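# The room at Jara

*Posted 23rd June*

Mercedes Ospina has run Jara as a shared workroom for 11 years, and for most of that time she has been the one who chooses the furniture. She is not sentimental about it.

"People ask who designed the place," she says. "I bought tables. Then I bought more tables. If one is the wrong height I sell it."

The tables are white and the floor is dark brown plank. She had the boards sanded once, before opening, and has left them alone since. The curved wall of brown and grey brick was part of the building when she signed the lease. She liked the dark square openings in it and told the landlord not to fill them.

"He wanted to plaster the lot. I said I'd take the smaller rent increase and keep the brick."

The curve causes problems all the same. Nothing with a flat back sits properly against it, so the tables stand out in the room and the power has to come to them across the floor. Ospina got a price of $3000 to run outlets under the boards and decided against it.

"It's a lot of money to hide a cord. I tell people to look where they're walking."

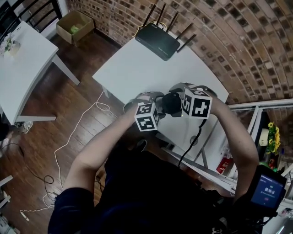

*One of the white tables at Jara, with the brick wall behind and sunflowers on the shelving.*

Bautista Farías looks after the room day to day. He came to Jara from Neltov, a furniture rental firm, where he spent two years loading chairs into vans. The white metal shelves were his idea. He wanted something that could be wiped down and that didn't block the light.

"Wood shelves fill up with paper," he says. "On these you can see what's been left, so people take it home."

He keeps the fire extinguisher on a lower level of the shelving, where its red colour shows against the white. The sunflowers go in a vase on the same unit. A smaller white vase, with green and white flowers, is on one of the tables.

Ospina pays for the flowers and Farías changes the water. They disagree about the sunflowers, which he finds too big.

"They drop yellow bits everywhere," he says. "I've said so."

"He has," she says. "I like them."

The chairs are next. Ospina wants to replace the black metal ones, which scrape on the boards, and has been looking at a padded model from Tristeo. Farías would keep the old chairs and put felt on the feet. They have agreed to try felt on two of them through the rest of June.

Asked what else she would change, Ospina thinks for a while and says the router could go somewhere other than the end of a table. Farías says it works fine where it is.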